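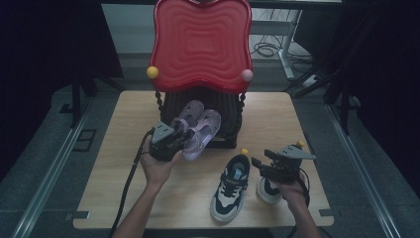
Zineb Belhaj wrote to say that children's shoes should be kept in pairs from the moment they come off the feet, and that everything else about a hallway can wait until that is done. We agree with her, and have put her rule first on this page.

Jelly sandals and strap-fastening trainers, with a small red-backed chair at the back of the table. Sandals are on the chair, trainers on the tabletop.

Our July pages are about children's things at Orkdale, where the family room has been sorted from one end to the other. Shoes came first. The room serves 26 families and the shoe shelf is the part that gets untidy quickest, usually by ten in the morning.

Notes on the shoes

Jelly sandals. Clear lilac plastic, with holes through the upper. Sandals of this sort can be rinsed under the tap and left to drain. Keep them away from radiators, as soft plastic can lose its shape. At Orkdale they go on the top shelf in summer and into a box in October.

Trainers. White and cream with black panels, and a hook-and-loop strap. Fluff and hair collect in the strap and it stops holding. An old toothbrush clears most of it – work along the strip in one direction. Do up the straps before putting trainers away, or they catch on socks and knitwear.

Pairs. Ehab Abdelaziz ties odd shoes to the rail by the door with string and leaves them there for 30 days. After that they go in the spares bag. Most are claimed in the first week, often by a parent who has the other one in the car.

Notes on the chair

Red backrest with a wavy outline and rings moulded into it, a yellow ball at one lower corner and a pale pink one at the other. The seat is black. Moulded rings hold dust, so wipe along them with a damp cloth and dry them afterwards.

A low chair near the shoe shelf is useful for children learning to do their own straps. It should be pushed back to the wall when not in use. Ours is brought out at home time and put back once the last coats have gone.

Shelf sizes

The shelf by the door is 612 mm wide and takes three pairs of small shoes side by side. The one under the window is 340 mm deep, enough for wellingtons laid flat. Labels are at child height, with a drawing of a shoe as well as the word.

Coats and bags are on the next page.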